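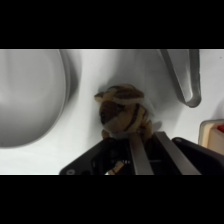
1/ Hilo de mantenimiento — pinza de la celda pequeña

Marzo, siete de la mañana, café en vaso de papel. Hoy toca limpiar y recalibrar la pinza de dos dedos, y como varios me lo pedisteis la última vez, voy contando por aquí cómo lo hago. Aviso: va largo y con poco orden.

2/ Para los nuevos: la celda la montamos entre Nazmiye Gökçe y yo en el taller de Sterndale. Brazo de sobremesa, superficie blanca lisa y la cámara pequeña en la muñeca. Coge cosas de casa y las cambia de sitio. El peluche de rayas es el objeto que más guerra da de todo el catálogo, con diferencia.

3/ ¿Por qué da guerra? El pelo. Un bol gris es rígido, tiene borde, la pinza llega y cierra y ya está. El peluche cede, y el dedo metálico sigue avanzando mientras la corriente del motor apenas sube. Si el umbral está mal puesto, cierra de más o se queda corto.

4/ Primer paso, siempre el mismo: parada de emergencia pulsada y alimentación fuera. No solo el software en pausa, FUERA. Luego abro los dedos a mano, despacito, sin forzar el reductor.

5/ Segundo: mirar el hueco entre los dedos. Fijaos abajo, en la parte oscura, que asoma una cosita de rayas junto al dedo izquierdo. Parece una cola o un trocito de tela, del mismo tono que el bicho. Es justo el sitio que hay que revisar antes de mover nada.

6/ Para sacar tela de ahí: pinzas de plástico, nunca metálicas, y tirando hacia arriba en la dirección del dedo. Si se resiste, se desmonta la tapa. Yo una vez tiré con ganas y estuve dos tardes buscando una holgura nueva, así que haced lo que digo y no lo que hice.

7/ Tercero: brocha seca y aire a poca presión por el mecanismo. La pelusa se mete en la guía y se mezcla con la grasa, queda una pasta gris asquerosa. Si la veis, fuera toda la grasa vieja y capa nueva muy fina. La mía es la de Uvow, que huele fatal pero aguanta.

8/ Cuarto: tornillos de la carcasa. Aprieto en cruz y poquito, que es plástico. Ozan Yazıcı les pone una marca de rotulador a los suyos para ver si han girado, se lo he copiado y me va de maravilla!

9/ Quinto: los dedos. Se limpian con alcohol y un paño sin hilos. Los paso por encima de una regla para ver si alguno ha cogido curva. Ojo, que por la cámara de muñeca se ven torcidos con nada, la perspectiva engaña mucho. La regla manda.

10/ Ahora sí, corriente y a calibrar. Cierre completo en vacío, guardo el cero, apertura completa, guardo el tope. El recorrido me sale en 2105 pasos de encoder. Lo apunto en el cuaderno de la celda con la hora, y si baja de golpe ya sé que algo estorba ahí dentro.

11/ El umbral de contacto lo llevo aparte por tipo de objeto. Para rígidos tengo un perfil, para el peluche otro con la velocidad de cierre bastante más baja y una segunda comprobación después de levantar. Llevamos casi 464 agarres con el perfil blando y estoy contenta — lenta, pero contenta.

12/ Me pregunta Pin-yu Lau si la cámara también se recalibra. Solo si he tocado la muñeca o el soporte. Si no, limpio la lente y lanzo una prueba rápida con la mesa puesta tal cual: bol a un lado, el peluche en medio, el utensilio gris curvo y la bandeja crema. Si el cálculo me coloca el peluche donde está, sigo.

13/ Truco de colocación: dejad aire alrededor del objeto blando. Si el bol queda muy pegado, el dedo ancho se come el borde al bajar en diagonal. Cinco centímetros me van bien, con menos empiezo a sudar.

14/ Hamish McKinnon defiende forrar los dedos con silicona y olvidarse. Lo probé con unas fundas de Putberg y agarran muchísimo, pero también arrancan pelo y luego hay que limpiar el doble. De momento sigo con metal pelado. Si alguien tiene una funda que no suelte ni coja pelusa, que me escriba, por favor.

15/ Pendiente para el próximo repaso: cambiar el cable del motor de la pinza, que roza en el codo, y pasar los perfiles a un fichero decente. Subo la hoja de revisión en cuanto la pase a limpio. Me voy a por otro café.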